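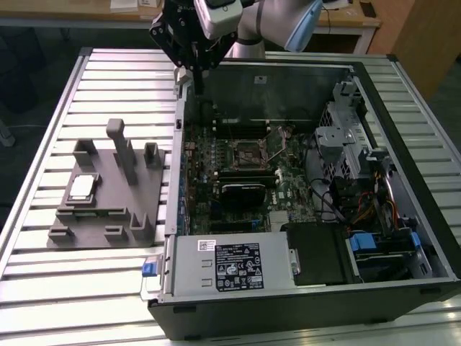

Fig. 1. Open tower on its side, green motherboard, CPU socket empty.

Week 6 - Heat and where it goes (notes, S. Nambiar)

Read Bangera handout first, pp. 2-3, esp. the bit on units. People still mixing up heat and temperature in the October quiz.

Conduction
- energy passed along through contact, no bulk movement of material
- rate goes up with area and temp difference, down with thickness
- Q/t = kA(T1 - T2)/L. learn it
- k for copper way above k for air. so a thin layer of trapped air hurts a lot, hence paste between chip and heat sink

Convection
- fluid carries the heat off. natural = warm air rises by itself, forced = fan or pump
- h is messy, depends on speed, shape, suface finish. Use the table, don't try to derive it
- fins: more area, but too close together and the air can't get through

Radiation
- goes with T to the fourth, KELVIN not Celsius
- small at room temp but not zero. Dull black surface emits better than a shiny one

Worked problem (did this on the board, too fast, sorry)
House wall, 227 W lost through it. Double the insulation thickness, same temps both sides. Loss halves if insulation is the only resistance that matters. Real wall has air films on each side too so a bit more than half. Add resistances in series, same as circuits.

For next time: problems 2, 3 and 6. Show units on every line. Kirdale lab group bring thermometers back, we are short.

Still to cover: transient cooling, time constants, teh coffee cup question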